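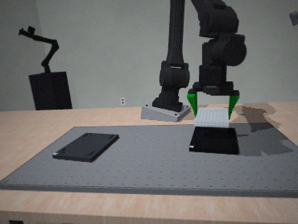

Section 4: Mounting and Leveling

The Clulby wall shelf hangs from a single rail. Get the rail straight and the rest of the job takes twenty minutes. Get it crooked and you will own a very slow slide for paperbacks.

Before you start, clear a table or a stretch of floor and lay out the parts against the list in Section 2. You will need a drill, a pencil, a level and a stud finder. Knocking on the wall with your head tilted is not a stud finder, whatever your father-in-law says.

4.1 Marking the wall

1. Decide on a height. Most people hang the shelf too high, admire it, and then fetch a chair every time they want a book.
2. Find two studs and mark the center of each with a light pencil line.
3. Hold the rail against the wall with its lip facing up. The lip is the side with the Kitov stamp. If you can't see the stamp, you have it backward.
4. Set the level on top of the rail and adjust until the bubble settles. Mark through the slots, one mark per stud.

Note: Trust the level over the ceiling. In older houses the ceiling has its own ideas, and so does the baseboard, and they rarely agree.

4.2 Fixing the rail

5. Drill a pilot hole at each mark with the 1/8 inch bit.
6. Start both long screws by hand, then drive them until the rail sits flat. Stop there. The last heroic quarter turn is how heads get stripped.
7. Pull down on the rail, firmly. It should not move. If it does, you missed a stud. Go back to step 2 and say nothing to anyone.

CAUTION: Check for pipes and wiring before drilling, especially above outlets and on the other side of a bathroom. Turn off the power to that wall if you have any doubt.

CAUTION: Drywall anchors are not a substitute for studs with this model. None are supplied. Please do not go and buy some.

4.3 Hanging the shelf

8. Tip the back edge of the shelf over the lip and lower the front. You should feel it drop into place.
9. Tighten the two locking screws from underneath with the small hex key. Keep the key. It fits nothing else in your home, and you will need it the day you move out.
10. Check the level once more, front to back this time. A slight backward lean is fine. A forward lean means the spacer is missing; see 4.4.

4.4 The spacer

The spacer is the gray strip taped inside the lid of the carton, where it is easily thrown away with the carton. It sticks to the lower back edge of the shelf. Replacements can be ordered as part 436. Ask for Bhavana Menon on the parts desk, and don't be embarrassed, as August alone brought more than 20 such calls.

Continue to Section 5, Loading the Shelf.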